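Are we anywhere near machines doing shop-floor chores?
General discussion > Automation

tack_weld
Thursday, 07:40
We run a small food counter in Okport and the owner has been reading brochures again. The claim is that an arm with a two-finger gripper can do restocking, tidying and plating between customers. My view is that it can do one of those in a fixed position with fixed stock. Has anyone seen better?

Mullion
Depends what you call a chore. Moving a rigid item from a known spot to another known spot was solved decades ago. Crisp bags on a wire rack are a different job. The bag deforms, the film reflects, and the bag behind comes along with the one you wanted.

r_pell
I did trials with the Fikre arm at Prustcombe last year. Single item into an open basket: 300 attempts, 7 failures, most of those from the item rolling after release. Bagged snacks off a rack: we stopped at 70 because the results were too poor to be worth logging.

tack_weld
7 in 300 is better than I would have guessed. Real food or dummies?

r_pell
Dummies. Plastic rolls and so on. Real bread compresses and the filling shifts, so I would not carry the figure across.

Mullion
Then it is not a food result. It is a result for hard plastic of one shape.

r_pell
It is a placement result and I never claimed otherwise. Grasp force on soft goods is a separate problem, and people at Vondivbridge have been getting decent numbers on it with compliant fingertips.

old_spanner
Disagree with Mullion on the bags. Hang them with a gap between and the problem mostly goes away. Shops already change their shelving to suit the staff. Changing it to suit a machine is no great step.

Mullion
Until a customer puts one back in the wrong place.

old_spanner
Which a person has to sort out now as well.

quillet
What about drinks? A can lying on its side in a clear holder sounds awful for a depth sensor.

r_pell
It is. Clear acrylic gives you holes in the depth map. We went by colour for the cans and ignored the holder, with a fixed offset for the front wall. Ugly but it held for a 24 hour run.

tack_weld
So: fine for placing, poor for bags, workable for cans if you cheat. I will tell him to wait. Layout of the sort I mean attached, play sandwich in the basket, bagged snacks on the rack to the left. 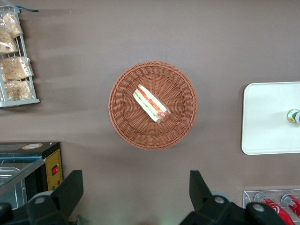

Photo: tack_weld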